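Tramden meals tax petition: what the filing says, and what it leaves out

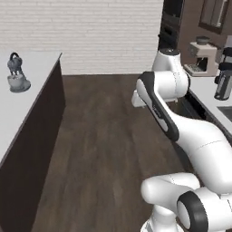 Tramden Ballot Measures Working Group, public discussion board

ledgerline (January 28, 2023)
The petition to repeal the prepared meals tax has been accepted for circulation. Text is on the clerk's page. Summary: strikes section 6 of the ordinance, effective on certification, no phase-out. The boycott of downtown restaurants is a separate effort run by a different group. Please keep the two apart in this thread.

quorum_call
They share a mailing address and a logo. Hard to keep apart.

ledgerline
The petition committee filed its own statement of organization. The boycott has no filing because it isn't a ballot activity. Legally separate.

southferry
Question on scope. Does the repeal cover catering delivered from Trasau into Tramden? The ordinance taxes at point of sale. My reading is that Trasau caterers were never covered, so the repeal changes nothing for them.

ledgerline
Correct for pickup orders. Delivered orders are taxed at the delivery address under the definitions section.

southferry
Only if the seller is registered here. Most aren't.

ledgerline
Registration is a duty, so they owe it either way. Collection is another matter.

plat_and_deed
What is the boycott supposed to do? The restaurants didn't write the tax. Half of them spoke against it at the hearing. If customers stay home, the city loses some revenue and the owners lose a lot more.

quorum_call
The point is to move the council before the vote. Receipts drop, council notices.

plat_and_deed
Receipts are reported quarterly. January numbers won't reach the council until spring. And January is always slow, so you couldn't separate a boycott from the weather.

quorum_call
Sandhu Catering says they lost over 200 covers compared with last January.

plat_and_deed
Sandhu also closed one of its two dining rooms. I would want that taken out before anyone quotes the number.

ernavance_rd
I live on Ernavance Road, outside city limits, and eat downtown. I can't sign and can't vote on it but I pay the tax. Is there any comment period open to nonresidents?

ledgerline
Yes. Written comments go to the clerk and residency is not required. Limit is 3 pages. Put the ordinance number in the subject line or it gets filed as general mail.

ernavance_rd
Thanks. Found the form.

southferry
Still disagree on delivery. Will post the definitions section once I have the amended copy. The one online is the old version.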